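Workshop notebook, table settings
Feb 6, 2026

Spent most of today on the place setting job for Sornier, which I keep calling "the breakfast table" even though it has turned into something much fussier than breakfast. The brief from them is still one line long: a setting for one that works at a small table, looks cheerful, and can be laid fast by someone who isn't thinking about it. Fine! I started from the plate and worked outward, same as I did in October, and then changed my mind before lunch and started from the mat instead.

The mat is the one with the rabbit. I had been a bit snobby about it (Nhi Lâm picked it and I said something about nurseries, sorry Nhi) but it does a lot of useful work. It has a slightly raised rim, so you can feel where it stops without looking, and the rounded corners are kinder to sleeves than the square slate one we had from Bellix. The word is up in one corner and the little face is down in the opposite one, so there's a right way up, and I like that more than I expected to. With a plain mat I never know if I've put it down the same way twice.

The plate is the round white one with the dark rim and the fine lines going out around the edge. I tried it against the Ivano bowl first and the bowl lost. Too tall, and it made the mat look like a saucer. The plate sits lower and wider and the dark rim gives you a clear line to judge by when you're centering it.

Where the plate goes is the whole question, really. I tried dead center first and it looks tidy from the doorway, but then the cup has nowhere to live. Sliding the plate to the left opens up the right-hand side and leaves the rabbit's face showing, and you've still got the word above.

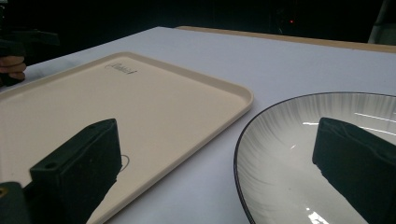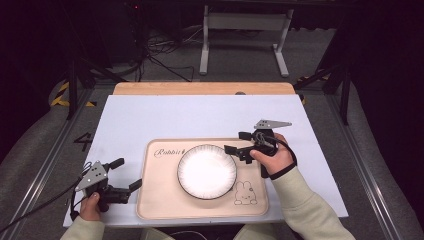
So my vote is plate slightly left, rabbit showing, and the cup going in above the ears once we have a cup. I wrote "3 fingers from the left rim" on the whiteboard as the rule and then Nhi put her fingers next to mine and we had quite different answers, so that needs to become a real measurement. I'll bring the steel rule on Monday.

Some things I want to remember before I forget them over the weekend:

The white board on top of the table is a big improvement. On the bare wood, the peach of the mat went sort of muddy to my eye, and over white it looks clean and a bit warmer. Downside, the white shows every crumb and every pencil mark, and I make a lot of pencil marks. Wipe it first thing, before anything goes down. I used the blue cloth and it left fluff, so use the other one.

Order of laying. Mat first, square to the board, then plate, then everything else. I know that sounds too obvious to write down, but I did it the other way twice this morning, lifting the plate to slip the mat under it, and both times the mat ended up crooked and I had to redo the lot.

Mat square to the front edge of the board, please, and judge it from where the person sits! From the side it always looks wrong and you end up nudging it back and forth forever.

Cutlery: still waiting. Panagiotou said the samples would be here this week and they aren't. I have 33 forks from the old drawer and not one of them goes with that rim (all too shiny, or with that beaded handle). I'd like something matte and fairly dark. If the samples don't show up I'll ask whether we can borrow a set from somewhere just to get the spacing right, the finish can come later.

Napkin: Nhi wants it folded in a long strip on the left. I want it under the fork. We agreed to disagree until there's a fork.

Budget check, because I promised I'd keep one in here this time. We have 600 left for the whole setting, and I'd like to keep back enough for a second mat in case this one stains. Haven't tested that yet. Tea first, then tomato, then turmeric if I'm feeling brave, and on the underside to begin with.

Also the timing test. Sornier want it laid in under 7 seconds per piece, which seems generous for a mat and tight for a folded napkin. I'll do a few runs when the cutlery turns up and write the times on the next page, with the crooked ones left in.

Oh, and the label on the shelf still says "trays" where the mats are kept. I spent ages looking on the wrong shelf. Either we relabel it or we all agree a mat with a rim is a tray. Nhi says tray.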